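# Prolosdale lunch club to stay open through the winter

12 September 2023

The Prolosdale lunch club will carry on through the winter after all, and there was a good deal of clapping (and one or two damp eyes) when the news was read out before the soup. The club had been due to stop at the end of the month, when its old lease ran out, and plenty of its regulars had already begun to say their goodbyes to one another.

What has saved it is a new arrangement with Mollis, the bakery on the corner of the high street, which has offered the use of its back kitchen on club days and will send over whatever bread is left from the morning. The rent on the hall has been settled as well, thanks to the £651 raised at the garden fair in June – a fair which, many of you will remember, was very nearly rained off before the sun came out in the middle of the raffle.
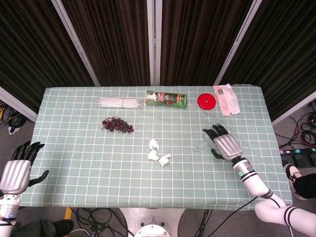 *Snacks and straws on the green checked cloth.*

Lunch will be served from noon, as it always has been, and the price stays at £3 for two courses with a cup of tea. Anyone who would like a lift should ring the hall the day before, and those who only want to come for the pudding are every bit as welcome as those who come for the lot. There will be a vegetarian dish each time, and Carleen Ngata has promised that her lentil pie, much missed over the summer, will be back on the menu as soon as the evenings draw in.

The club began ten years ago with a handful of neighbours and a borrowed urn. It has moved house more than once since then, from the chapel to the old library and then to the hall, and each time the same blue teapots have gone along with it, wrapped in newspaper and carried down the hill by hand. Parviz Salehi, who came to the very first lunch and has missed very few since, said he had been quite prepared to start cooking for himself again but was not at all sorry to be let off.

There are a few small changes to mention. The card tables will now go up straight after the meal, so that the whist players can get a proper game in before the buses thin out, and the quiz moves to the first lunch of each month. Joon-young Min will be bringing the keyboard again and is asking for song requests in advance, please, with the name of the singer if you can remember it.
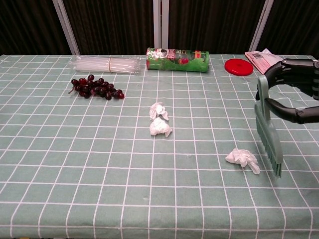 Mircea Dinu said the food was only half of it, and that he would have come all winter for the conversation if they had served nothing but toast. He hoped that people who had moved to the village lately would feel able to walk in on their own, as he once did, and sit down wherever there was a chair – "you'll be talking to someone before your coat's off", he added.

Help is still needed with the washing-up and with peeling on the mornings beforehand, and even an hour would make a great difference. Names can be left at the bakery counter or with Bok-nam Ban at the hall. The first lunch under the new arrangement will be leek and potato soup, followed by apple crumble, and custard is to be made in both the thick and the thin kinds, to keep the peace.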